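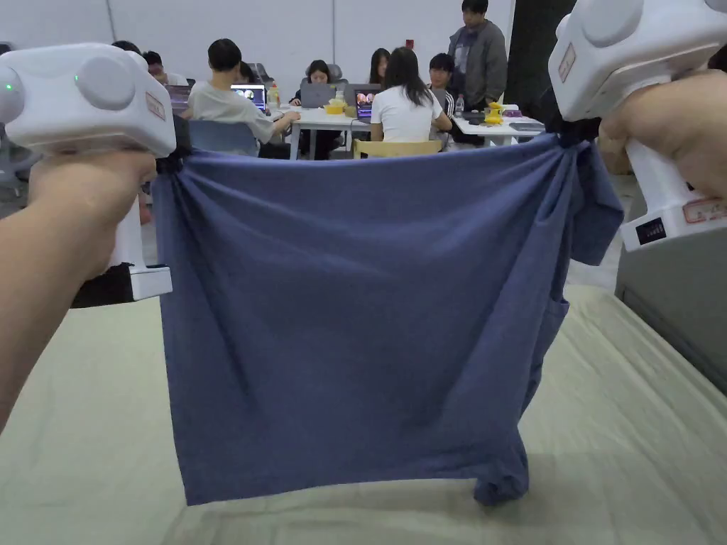

Thread on our shirt folding result, which is a sentence I worked toward for several years of higher education.

The short version: we stopped throwing away the bad demonstrations and the policy got better. The long version has more laundry in it.

Background for people who don't live in this corner. We teach a two-armed robot to flatten and fold T-shirts by having people do it first, with a handheld gripper in each hand. Same jaws as the robot's. No robot needed at collection time, so you can do it on a table near people who are trying to work. The project is called Claneck. I didn't pick it.

The usual recipe is that you collect a pile of demos, then somebody sits down and cuts everything ugly. Dropped corner? Gone. Grabbed two layers when you wanted one? Gone. Picked up the sleeve believing with your whole heart that it was the hem? Gone, and we don't discuss it.

We collected 1000 shirt demos. After the usual cleanup we had 900. So the whole paper is about the other 100, which until September lived in a folder Eilif Skjelbred had named "shame".

Margit Fagerlund asked in group meeting why we were deleting the only footage of anyone recovering from a mistake. There was a pause. Then Eilif said "because it's in the shame folder," and to be fair to him that was the state of the literature as I understood it.

So: train one policy on the 900 clean ones. Train another on 900 where we swapped 100 clean demos, picked at random, for the 100 ugly ones. Same count, same network, same training budget. Then run both on the arms with shirts neither had seen.
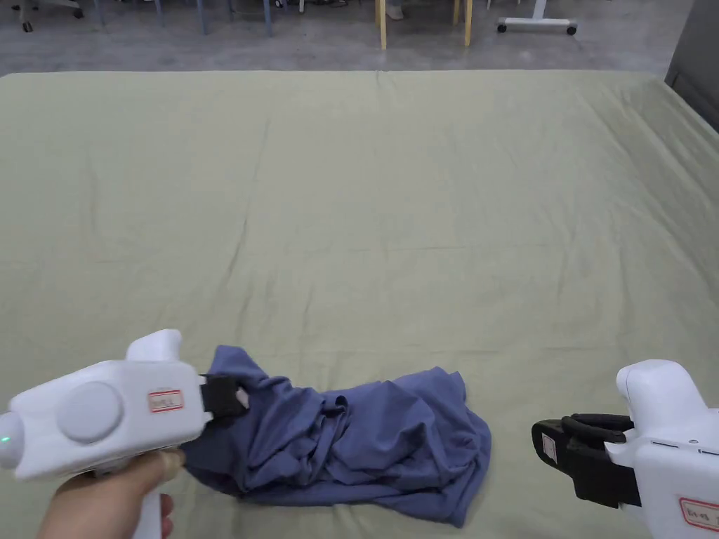
The starting state matters more than anything else in the protocol, and we got it wrong for a month. Early on we'd lay the shirt out sort of messy, the way a polite person is messy. Every policy looks like a genius on a politely messy shirt. Now it has to be a proper heap, the blue one there being a fair specimen, twisted up with one gripper clamped on the fabric and the other still open. That one-jaw-on, one-jaw-off stretch is where most of our failures come from. The second grasp is a guess about where the rest of the shirt went.

Results. 30 trials per policy. Clean-only finished 14. With the ugly demos in, 21. A trial counts as finished if Oana Căpraru, who didn't know which policy was running, would agree to put the shirt in a drawer. She has standards. I've seen her reject shirts I was wearing.

Yes, 30 is small. Yes, there's an interval on that in the paper, and it is wide enough to park in. We're running more. Please hold your emails, Halvard Amundsen, I know you have one drafted.

What changed is pretty narrow. The first grasp is no better. What's better is what happens after a lousy one: the clean-only policy lifts, gets a fistful of sleeve, and then carries on with the fold as if the shirt had cooperated. The other one sometimes puts it down and tries again.

"Sometimes" is doing a lot of work there. It also learned to put down perfectly good grasps. In one run it picked up and released the same hem four times, like me in front of the fridge at 11 pm.

Someone will ask whether you can just ask people to make mistakes on purpose. We tried it. Caoimhe Breathnach did a batch of deliberate fumbles and they didn't help at all. My guess (a guess!) is that when you fumble on purpose you already know the fix, so you skip the part where you stop and look. Caoimhe's guess is that she's too good an actor. Both hypotheses remain open.

Stuff that didn't make the paper: we labeled the mistakes by hand, all 117 of them, a few demos having been generous enough to include more than one. Feeding those labels to the policy made no difference. That was two weeks of my life and I'd like it noted somewhere, so I'm noting it here.

Also not in the paper: long sleeves. Don't ask about long sleeves.

Next up is towels, which everyone says are easier — everyone said that about shirts too, come to think of it. Draft goes up once Margit stops finding things in section 4.

The folder has been renamed "recovery". Eilif kept a shortcut with the old name.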